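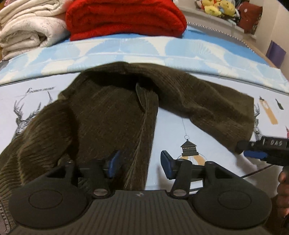

Vangate thrift stores stop taking bedding, keep knitwear

2025-03-22

The four thrift stores run by Gudico in Vangate will no longer accept comforters, pillows and mattress pads, the company said in a notice posted at its drop-off counters. Sweaters, cardigans, coats and other clothing are not affected. Blankets can still be handed in if they are clean and free of holes.

The change follows a winter in which bedding piled up in the sorting room on Motaung Road. Gudico says filled items take up too much space and rarely sell. Most ended up in the trash, at the company's cost.

Wool is a different matter. The stores sold 620 wool garments between October and the end of February, more than in any winter since Gudico opened its first Vangate location. Cardigans and heavy pullovers went fastest, often within a week of being put out.

Sweaters in good condition are hung for sale in the stores. Those with small holes, missing buttons or worn cuffs go to Nasov, a mending shop two doors down from the sorting room. Nasov repaired 76 pieces for the stores this winter and returned all but a few of them to the racks. The shop is paid per garment and also takes in work from the public.

Knitwear that is felted, badly stained or eaten by moths is baled and sold to a mill that shreds it for padding. Gudico ships a bale when it reaches 800 pounds. The price for mixed wool has gone up a little since last year, while the price for cotton and polyester blends has dropped.

The company is asking people to wash and fully dry clothing before bringing it in. Damp items can spoil the rest of a bag, and staff will now turn away bags that smell of mildew. Wool should be washed cold and dried flat. Anyone who has had moths at home is asked to freeze sweaters in a sealed plastic bag for at least three days first.

Donors should also button cardigans and close zippers, and put each type of item in its own bag where possible. Loose buttons can be taped inside a piece of paper and left in a pocket.

The county transfer station still accepts comforters and pillows with regular household trash. The animal shelter on Depot Street takes old towels and flat sheets but has asked people not to bring anything with stuffing.

Drop-off hours at the Motaung Road counter will be extended by one hour in the evening through the end of spring cleanup. Hours at the other three stores stay the same.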